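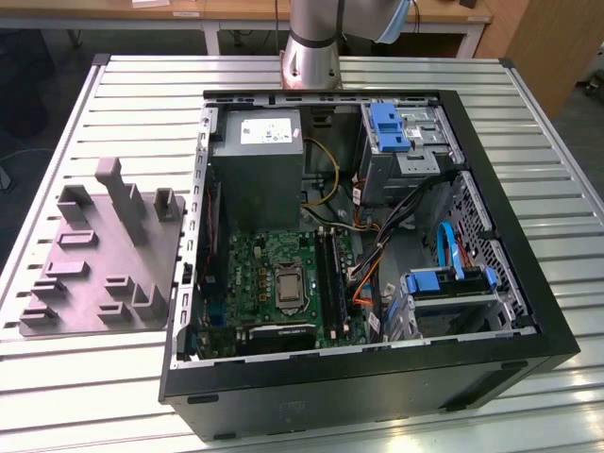 研究協力者(遠隔操作者および評定者)の募集について

Nelleo研究所 作業知能研究部

Nelleo研究所作業知能研究部では、使用済みデスクトップ型コンピュータの部品取り外し作業を対象とした操作教示手法の研究「Drukberg計画」を実施しています。このたび、計画の第二期にあたり、ロボットアームの遠隔操作を担当する方、および記録された操作の評定を担当する方を募集します。応募を希望される方は、本要項をよくお読みのうえ、所定の手続きに従ってお申し込みください。

研究の背景と目的

使用済みコンピュータの分解は、機種ごとに筐体の構造や配線の取り回しが異なり、同一の機種であっても個体によって状態に差があるため、あらかじめ定めた動作の繰り返しでは対応が困難な作業とされてきました。とりわけメモリモジュールの取り外しは、固定用のラッチを解除したのち、基板に余分な力をかけずに垂直方向へ引き抜く必要があり、周囲の電源ケーブルや信号ケーブルとの干渉も生じます。

当研究部では、人が遠隔操作によって示した作業の記録から動作方策を学習する方法を採用しています。第一期では、1回の作業を最初から最後まで通して教示する方式(以下「通し教示」)を用いました。その結果、メモリモジュールの把持位置の決定まではおおむね安定した動作が得られた一方、引き抜きの開始直後に把持が外れる事例、および取り出した部品を治具に収める際に姿勢が合わない事例が残りました。

第二期では、学習済みの方策にロボットを動作させ、操作者が必要と判断した時点で介入して操作を引き継ぐ方式(以下「介入教示」)を導入し、通し教示との比較を行います。あわせて、介入の時機と介入後の操作の質が学習結果にどのように影響するかを調べます。

第一期の結果の概要

第一期では、通し教示による記録300件を学習に使用しました。評価は、学習に用いていない筐体を対象として100回の試行により行い、取り外しの完了、部品の損傷の有無、治具への収納の可否をそれぞれ判定しています。

失敗した試行の記録を検討したところ、ケーブルの束が部品の上方に重なっている場合に、方策が把持位置を手前側へずらす傾向が認められました。教示の記録においても、操作者がケーブルを避けるために一度手先を引いてから再度接近する動作が多く含まれており、この再接近の動作が十分に区別されないまま学習された可能性があります。介入教示の導入は、こうした場面の記録を重点的に得ることを意図したものです。

なお、第一期の報告書は当研究部の事務室で閲覧することができます。応募にあたり事前に読んでおく必要はありません。
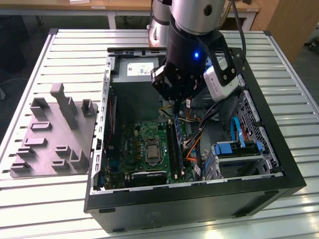
作業環境

作業はDerkeck実験棟1階の作業知能実験室で行います。筐体は側面パネルを外した状態で、内部が上を向くようにアルミフレームの作業台に横向きに置かれます。筐体の隣には、取り外した部品を収めるための治具プレートを設置します。治具プレートは3Dプリンタで製作したもので、部品の形状に応じた受け部を備えています。

操作者は隣接する操作室の操作卓に着席し、手先部および作業台周辺の映像を見ながら、手元の操作装置によってロボットアームとグリッパを動かします。介入教示の際は、足元のペダルを踏んでいる間だけ操作が操作者に移ります。ペダルを離すと方策による動作が再開されます。

対象とする筐体は、主電源から切り離し、内部の放電処理を済ませたものに限ります。筐体の搬入、側面パネルの取り外し、試行後の部品の戻し作業は研究部の職員が行い、研究協力者がこれらに従事することはありません。ただし、区分Bの方には、試行後の部品の外観を実物で確認していただく場合があります。

募集区分および業務内容

区分A 遠隔操作者
通し教示および介入教示の双方において、ロボットの遠隔操作を行います。各試行の終了後、操作中に困難を感じた箇所と介入の理由を、所定の様式に簡潔に記入していただきます。どちらの方式から開始するかは研究部が割り当てるものとし、ご本人の希望による変更はできません。

区分B 評定者
記録された映像と手先の力の時系列データを参照し、各試行を接近、把持、解除、引き抜き、収納の各区間に分割したうえで、評定基準書に基づいて操作の質を評定します。教示の方式や操作者の情報は伏せた状態で評定を行います。区分Bで取り扱う記録は、第二期全体で300件程度を予定しています。

区分Aと区分Bの兼任は認められません。両方の区分に応募することは可能ですが、採用はいずれか一方となります。

応募資格

共通の要件は次のとおりです。
・年齢が18歳以上であること(高等学校在学中の方を除く)
・日本語による説明および安全指示を理解できること
・所定の安全講習を受講し、修了の確認を受けられること
・本計画に関する守秘義務に同意できること

区分Aについては、上記に加え、両手および片足による操作が可能であること、矯正後の視力により画面上の細かな部品を識別できることを要件とします。ロボットの操作経験は問いません。操作経験のある方とない方の双方を対象とする研究計画であり、経験の有無は応募時に申告していただきます。操作装置の高さ、ペダルの左右の配置、着席位置は調整が可能ですので、配慮を必要とされる方は申込時にお知らせください。

区分Bについては、コンピュータの組立て、修理または保守に従事した経験を有することを要件とします。業務としての経験のほか、学校や職業訓練機関における実習の経験も含みます。力の時系列データの読み方は事前研修で説明します。

従事期間および時間

従事の開始は6月を予定しています。区分Aの従事時間は午前9時30分から正午まで、または午後1時30分から午後4時までのいずれかとし、原則として同じ時間帯を継続して担当していただきます。映像を注視する作業が続くため、途中に休憩を設けます。休憩時間も謝金の対象となります。

区分Bの従事時間は午前10時から午後5時までの間で、担当職員と相談のうえ決定します。評定作業は所内の指定端末に限って行うものとし、記録の持ち出しおよび在宅での作業は認められません。

従事に先立ち、安全講習と操作または評定の研修を行います。区分Aの研修では、まず部品を装着していない筐体で手先の移動と停止の操作を習得し、続いてメモリモジュールの把持、ラッチの解除、治具への収納の順に練習します。練習中の記録は学習にも評価にも使用しません。研修後の確認で基準に達しなかった場合は、追加の練習時間を設けます。

謝金等

謝金は研究所の規程に基づき、従事時間に応じて支給します。安全講習および研修の時間も支給の対象に含みます。交通費は規程の範囲内で別途支給します。なお、操作の成否や評定の結果によって謝金の額が変わることはありません。本計画はKinnunen基金の研究助成を受けて実施しています。

取得する情報とその取扱い

本計画では、ロボットの関節角度、グリッパの開閉量、手先の力、作業台周辺の映像、操作装置からの入力、ペダルの操作時刻、および試行後の記入様式を記録します。操作室内において研究協力者の顔や音声を記録することはありません。

記録は個人を直接識別できない符号を付して保管し、符号と氏名の対応表は研究部の責任者が別に管理します。学習用データとして外部に公開する場合は、ロボットおよび作業台に関する記録に限り、記入様式の自由記述は公開の対象としません。

研究への協力は任意であり、従事開始後であっても、理由を問わず取りやめることができます。取りやめの申し出があった場合、その時点までの従事時間に対する謝金は支給されます。ご本人の記録の削除を希望される場合は、データ公開前に限り応じます。公開後の削除には対応できない場合がありますので、あらかじめご了承ください。

安全に関する事項

区分Aの操作者がロボットの可動範囲に立ち入ることはありません。操作卓には非常停止ボタンを備えており、操作者は危険を感じたときは研究部への確認を待たずにこれを押してください。非常停止によって試行が中断された場合も、操作者に不利益が生じることはありません。実験室側には必ず職員を配置し、試行の開始と終了は職員の合図により行います。

区分Bの方が部品の実物を確認する際は、ロボットの電源が遮断されていることを職員が確認したのちに入室していただきます。

応募方法

研究所事務室で配布する応募票に必要事項を記入し、次の書類を添えて、郵送または窓口への持参により提出してください。
・履歴書(様式は問いません)
・区分Bに応募する方は、組立て、修理または保守の経験を記した書面
・在留資格を有する方は、従事が可能であることを確認できる書類の写し

窓口の受付時間は午前9時から午後5時までです。提出された書類は返却しません。書類は選考の目的にのみ使用し、選考終了後に研究所の規程に従って廃棄します。

選考方法

書類選考ののち、面談を行います。面談では、研究内容の説明、従事可能な時間帯の確認、応募票の記載内容に関する質問を行います。区分Aについては操作装置に触れていただく時間を設けますが、これは装置との適合を確認するためのもので、操作の巧拙は選考の対象としません。

面談は研究責任者のLộc Ungほか3名の職員が担当します。結果は採否にかかわらず書面で通知します。選考の経過および理由に関するお問い合わせにはお答えできません。

見学について

応募を検討されている方を対象に、実験室の見学を受け付けています。見学では、通し教示の操作の様子と介入教示における操作の切替えをご覧いただきます。希望される方は、あらかじめ事務室までお申し込みください。試行の予定により、時間の変更をお願いする場合があります。実験室内での撮影はご遠慮ください。

お問い合わせ先

Nelleo研究所 作業知能研究部 事務室
Derkeck実験棟1階
研究責任者 Lộc Ung
お問い合わせの際は「Drukberg計画 研究協力者募集の件」とお申し出ください。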